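Open Day at the Trurkthorpe Center: A Conversation with Vaughn Holloway

Published in the spring newsletter of the Trurkthorpe Center for Assistive Machines

The Center opened its doors to the public on a Sunday in March, and by early afternoon the line for the simulation suite reached back to the coat racks. Vaughn Holloway, who has directed the home assistance program since it moved into the Ustau Building, spoke with the newsletter once the last group had left. He had been on his feet since 7:30 that morning and asked if the interview could be held sitting down.

The open day is the second the Center has held. The first, two years ago, was intended mainly for students in the engineering school and drew a modest crowd. This year invitations went to area residents, home care agencies and the families of people enrolled in the program's advisory panel. The front desk signed in 308 visitors.

"We had planned for fewer than that," Mr. Holloway said. "The staff adjusted very well. We shortened the talk in the lobby and ran the demonstrations back to back, and I believe everyone who wished to see the suite was able to see it."

Each demonstration lasted 30 minutes. Visitors were first shown the mobile platform in the ground floor workshop, where the Zornik group maintains its arms and bases, and were then taken upstairs to the suite. There they watched a simulated version of the same work on a wall display, and those who wished could take a turn at the operator's station.

Mr. Holloway was asked why a program concerned with people's homes should spend so much of its time in homes that do not exist.

"It is a fair question, and we heard it in nearly every group," he said. "A person who has agreed to let us bring a machine into the living room has done us a considerable favor. We owe that person a machine that has already made its worst mistakes somewhere else. In simulation we can repeat a task all night. If the base runs into a chair, we reset the room and begin again."

The Center's library of simulated rooms now stands at 104. Most are living rooms and kitchens, with a smaller number of bedrooms and hallways. Each is assembled by the modeling staff and then reviewed by at least one member of the advisory panel, many of whom use a walker or a wheelchair and have firm opinions on where furniture belongs.

"Our early rooms were too tidy," Mr. Holloway said. "They had been laid out by people who were thinking of the robot. One of our panel members looked at the first set and told us that no one she knew lived that way. She was correct. We have since added rugs, cords, stacks of magazines and pet bowls to a good part of the library, and we keep some of the plain rooms for first lessons."

The task presented at the open day was retrieval from the floor. According to the program's own interviews with participating families, a dropped object is among the most common reasons that a person living alone telephones a relative for help. The software, known within the Center as Wojcik, must find the object, bring the base close enough to reach it, lower the arm and close the fingers without pushing the object away.

Mr. Holloway described the last of these steps as the most difficult. Small objects roll. Flat ones, such as a bank card or an envelope, offer the fingers very little to hold. The group has logged roughly 2,000 simulated attempts at the bank card alone, and he declined to give a rate of success until the results have been reviewed.

"I would prefer to publish a figure once and stand behind it," he said. "What I told our visitors is that the machine is dependable with a rolled pair of socks and is not yet dependable with a card. I think people appreciated hearing it plainly."
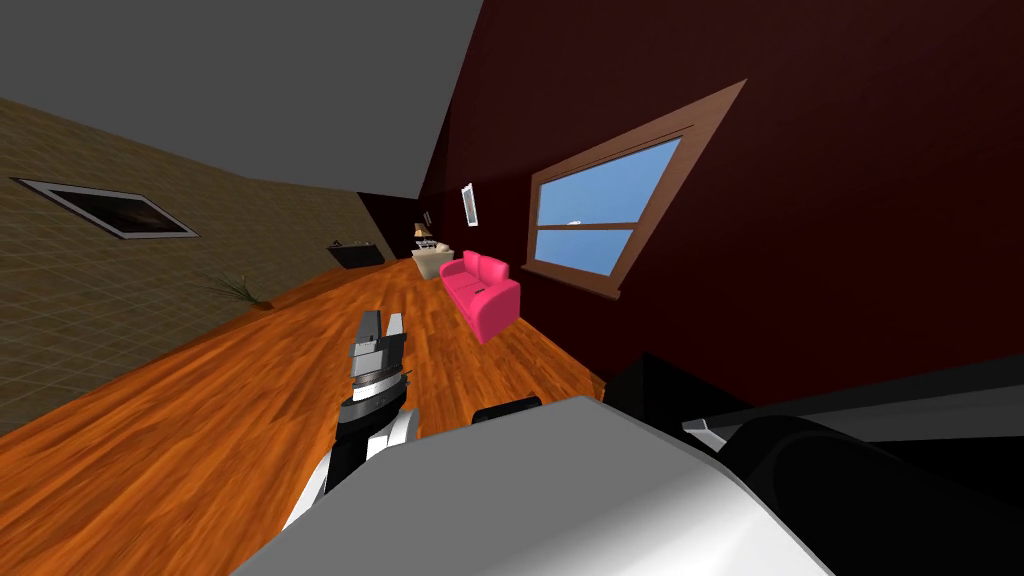
Visitors at the operator's station were asked to work from the robot's own point of view, and Mr. Holloway said that this part of the afternoon produced the most discussion. People who had moved easily through the workshop found that they had to learn how to look. The robot's body fills a good deal of the lower view, and the room itself can sit at a steep slant, with the floor running uphill past the pink sofa toward the armchair and lamp in the far corner. "We ask people to find the fingers first," he said. "There are two of them, flat and parallel, and when nothing is between them you can judge fairly well where they point. After that we ask for one landmark on each side. In that room it is usually the potted plant on the left and the window on the right. Once a person has those, the tilt stops being a trouble to them." He added that the software is trained on slanted views as well as level ones, and that the group regards this as ordinary practice.

Several visitors asked about safety around children and pets. Mr. Holloway said that the platform in the workshop moves at walking pace or below and stops when its bumper is touched. Home trials are conducted with a member of the staff present at all times, and the Center has no plans to change that rule during the current phase.

Others asked what such a machine would cost. He was careful in his reply.

"We are a research center and we do not sell anything," he said. "I can say that the arm is the expensive part, and that our partners in the workshop are looking at a simpler one with fewer joints. Whether a simpler arm can still reach the floor from beside a sofa is something we will test upstairs before anyone cuts metal."

The advisory panel will meet again before the summer recess to review the next group of rooms, among them a narrow galley kitchen that was suggested by a visitor at the open day. She drew it on the back of her program, with the position of the trash can marked, and left it at the front desk. The drawing has been passed to the modeling staff.

Residents who would like to be considered for the panel may leave their names at the front desk of the Ustau Building during business hours. No technical background is required. The Center is also seeking households willing to have a room measured for the library, a visit that takes most of a morning and does not involve a robot.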